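Forum der Hausgemeinschaft Kimside
Bereich: Verwaltung und Hausordnung
Thema: Neufassung der Waschküchenordnung -- Stellungnahmen erbeten

Verwaltung_Kimside
Sehr geehrte Bewohnerinnen und Bewohner,

die Verwaltung beabsichtigt, die Waschküchenordnung für die Häuser Urnon und Ilitz zum Juli neu zu fassen. Die bisherige Ordnung stammt aus der Zeit vor dem Umbau und regelt weder die Abrechnung noch die Nutzungszeiten in hinreichender Weise. Der Entwurf sieht im Wesentlichen Folgendes vor:

Je Wohnung werden 4 Waschzeiten im Monat fest zugeteilt. Weitere Zeiten können über die Liste im Erdgeschoss eingetragen werden, frühestens 24 Stunden im Voraus. Die Nutzung ist von 7 bis 21 Uhr gestattet. Nach Beendigung der Waschzeit ist die Wäsche zu entnehmen und die Tür der Maschine geöffnet zu lassen.

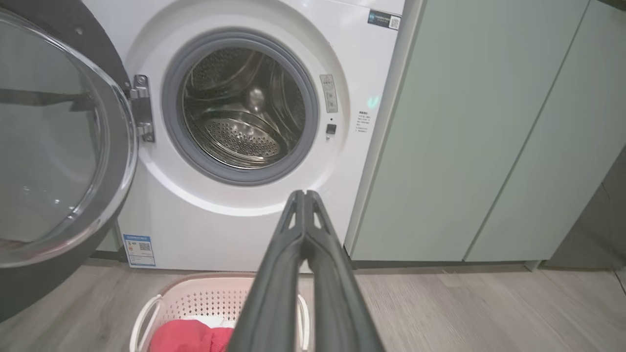 Abrechnung
Die Kosten für Strom und Wasser sollen künftig nach Wohnungen umgelegt werden. Für das vergangene Abrechnungsjahr ergibt sich bei 46 angeschlossenen Wohnungen ein Gesamtbetrag, der in der Anlage zur Nebenkostenabrechnung ausgewiesen ist. Eine verbrauchsabhängige Erfassung ist nach Auskunft der Firma Kasprzak technisch möglich, verursacht jedoch einmalige Kosten von 264 Euro je Gerät.

Stellungnahmen werden in diesem Thema entgegengenommen.

i. A. Everett Crenshaw

H.Brandt_Urnon
Sehr geehrter Herr Crenshaw,

für die Vorlage des Entwurfs danke ich. Gegen die Umlage nach Wohnungen erhebe ich Einspruch. In meiner Wohnung ist seit dem Einzug eine eigene Maschine angeschlossen, die Waschküche wird von mir nicht genutzt. Es ist nicht einzusehen, weshalb Haushalte ohne jede Nutzung denselben Anteil tragen sollen wie eine fünfköpfige Familie. Ich beantrage, die verbrauchsabhängige Erfassung in den Entwurf aufzunehmen.

K.Oyelaran
Der Auffassung von H.Brandt_Urnon kann ich mich nur zum Teil anschließen. Die Waschküche ist eine Gemeinschaftseinrichtung wie der Fahrradkeller auch. Dort werden die Kosten ebenfalls von allen getragen, einschließlich derjenigen, die kein Fahrrad besitzen. Richtig ist allerdings, dass laufender Verbrauch und Bereitstellung zwei verschiedene Dinge sind. Ich rege an, die Bereitstellung (Wartung, Beleuchtung des Raumes) weiterhin auf alle Wohnungen umzulegen und lediglich Strom und Wasser der Geräte gesondert zu erfassen.

Zu den Zeiten: Das Ende um 21 Uhr ist für Berufstätige im Schichtdienst nicht praktikabel. Ich bitte um Verlängerung bis 22 Uhr.

Kenji Oyelaran, Haus Ilitz

Parterre_links
Einer Verlängerung bis 22 Uhr widerspreche ich ausdrücklich. Meine Wohnung liegt unmittelbar über der Waschküche. Ein Schleudergang um 21:50 Uhr ist in meinem Schlafzimmer deutlich zu vernehmen -- daran haben auch die Gummimatten nichts geändert. Ich verweise auf mein Schreiben an die Verwaltung, das bislang unbeantwortet ist.

K.Oyelaran
@Parterre_links: Das war mir nicht bekannt. Wäre Ihnen mit einer Regelung gedient, nach der der letzte Waschgang so zu beginnen ist, dass er um 21 Uhr endet, während das Entnehmen und Aufhängen bis 22 Uhr zulässig bleibt?

Parterre_links
Damit wäre ich einverstanden, sofern die Regelung auch durchgesetzt wird.
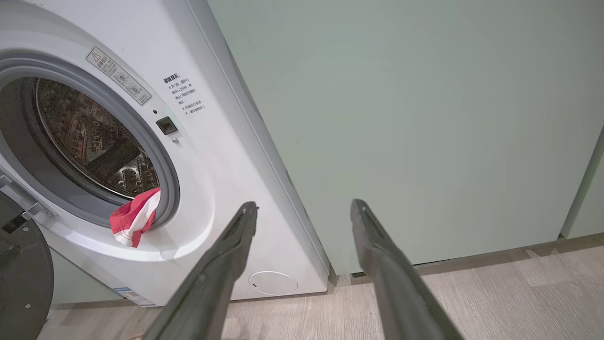
M_Tessendorf
Zur Pflege der Geräte enthält der Entwurf nur einen einzigen Satz, was ich für unzureichend halte. In der alten Ordnung war wenigstens festgehalten, wer das Flusensieb reinigt und in welchem Abstand. Auch das Thema Kleinteile fehlt. Die Trommelwand ist dicht mit kleinen Perforationen versehen, und die Verpflichtung, Taschen vor dem Waschen zu leeren, sollte daher ausdrücklich aufgenommen werden. Ferner bitte ich um Klarstellung, wer bei einem Schaden haftet, wenn sich der Verursacher nicht feststellen lässt.

H.Brandt_Urnon
Die Haftung ohne feststellbaren Verursacher auf alle umzulegen, würde ich nicht hinnehmen. Im Übrigen halte ich den Vorschlag von K.Oyelaran zur Trennung der Kosten für vertretbar und ziehe meinen Antrag insoweit zurück.

Verwaltung_Kimside
Sehr geehrte Bewohnerinnen und Bewohner,

die Verwaltung dankt für die bisherigen Beiträge. In den überarbeiteten Entwurf werden aufgenommen: das Ende des letzten Waschgangs um 21 Uhr mit Zutritt bis 22 Uhr, die getrennte Ausweisung von Bereitstellung und Verbrauch sowie ein eigener Abschnitt zur Pflege der Geräte. Zur Haftung wird zunächst eine Auskunft der Versicherung eingeholt. Das Schreiben von Parterre_links liegt vor und wird gesondert beantwortet.

i. A. Everett Crenshaw

M_Tessendorf
Ich bitte darum, den überarbeiteten Entwurf auch im Haus Urnon auszuhängen. Nicht alle Bewohner lesen hier mit.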